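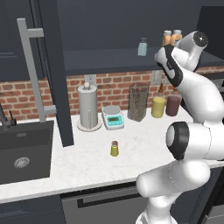
Llevaba desde noviembre prometiendo que iba a contar en qué ando metida, y cada vez que me sentaba a escribir acababa hablando de otra cosa (del huerto de mi madre, de la mudanza, del dichoso trámite de Arrieta). Así que hoy, con el café recién hecho y la casa en silencio a las seis de la mañana, me pongo a ello antes de que se me cruce otro tema.

Los que me leéis desde hace tiempo sabéis que dejé el taller para volver a la universidad, a mi edad y con mis rodillas, y que acabé en un grupo pequeño que estudia cómo aprenden los brazos robóticos a hacer tareas de cocina. Todo pasa en simulación, dentro del ordenador. El proyecto se llama Irine y lo empezó Estíbaliz Bustamante, mi directora, que tiene una paciencia conmigo que no sé cómo agradecerle.

La pregunta que nos hicimos es bastante sencilla de decir y bastante pesada de responder: si una política ha aprendido a coger un bote de la encimera viéndolo todo desde una cámara fija, colocada a un lado, ¿cuánto mejora cuando le damos también lo que se ve desde la muñeca del brazo? La intuición de todo el mundo era que muchísimo. La mía también, lo reconozco, y hasta me aposté una comida con Baltasar Tejada.

Para comprobarlo montamos una cocina de mármol blanco y ladrillo rojo, con su fregadero oscuro y sus armarios, y fuimos cambiando de sitio los objetos de un episodio a otro. Grabamos 300 demostraciones teleoperadas, repartidas entre Baltasar, Anayeli Cuautle y yo, y os podéis imaginar las tardes que salieron de ahí. Anayeli lo hace de maravilla, con un pulso que parece que esté enhebrando agujas, y yo al principio tiraba cosas al fregadero con una frecuencia vergonzosa. Descartamos 17 demostraciones, y no voy a decir cuántas eran mías.

Después entrenamos dos versiones de lo mismo, con los mismos datos y la misma arquitectura: una con la cámara lateral sola y otra con las dos vistas. Y las evaluamos con 185 colocaciones que ninguna de las dos había visto en el entrenamiento. La versión de cámara lateral resolvió 127. La de las dos vistas resolvió más, claro que sí, pero la diferencia fue mucho más pequeña de lo que esperábamos, y además se concentraba casi entera en los objetos bajitos y en los que quedaban cerca del borde de la encimera. En el resto iban prácticamente a la par.

Aquí vino la parte que más me ha gustado de todo el trabajo, que fue sentarnos a mirar los fallos uno por uno. ¡Qué horas más bien echadas! Desde la cámara lateral, el propio brazo tapa un buen trozo de la cocina, y nosotros dábamos por hecho que ahí estaría el problema. Pero con la muñeca pasa algo parecido y no le habíamos dado importancia: cuando la pinza baja hacia el objeto, el cuerpo de la pinza se come la parte inferior de la imagen, y el objeto se queda asomando entre los dedos o desaparece del todo justo en el momento en que más falta hace verlo.

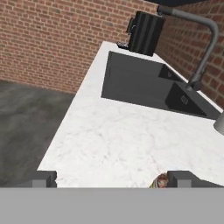 La vista con los dedos de la pinza en primer plano: el objeto asoma apenas junto al dedo derecho, y casi todo lo demás es encimera, fregadero y pared.

Rizwan Bandara, que lleva la parte de visión, propuso inclinar un poco la cámara de la muñeca y repetir las pruebas, y en eso estamos. Demetrio Prieto prefiere no tocar la cámara y darle a la política unos cuantos instantes anteriores, para que conserve memoria de dónde estaba el bote antes de perderlo de vista. Yo me inclino por lo de Demetrio, aunque entrenar así cuesta bastante más y la máquina que compartimos con los de Fedville va siempre a reventar.

También me queda la duda de si todo esto aguantará fuera del simulador. La luz de nuestra cocina es muy amable, muy pareja, y una cocina de verdad tiene reflejos, migas y un trapo en medio. Estíbaliz quiere que cerremos primero los números de la inclinación y que luego hablemos, y supongo que tiene razón, aunque a mí me puede la impaciencia.

La comida con Baltasar la pagué yo, por cierto. Fuimos al Arnar, pedimos el arroz y repetimos postre. Si alguno de vosotros ha trabajado con cámaras de muñeca y tiene trucos para colocarlas, dejádmelo en los comentarios, que los leo todos aunque tarde en contestar.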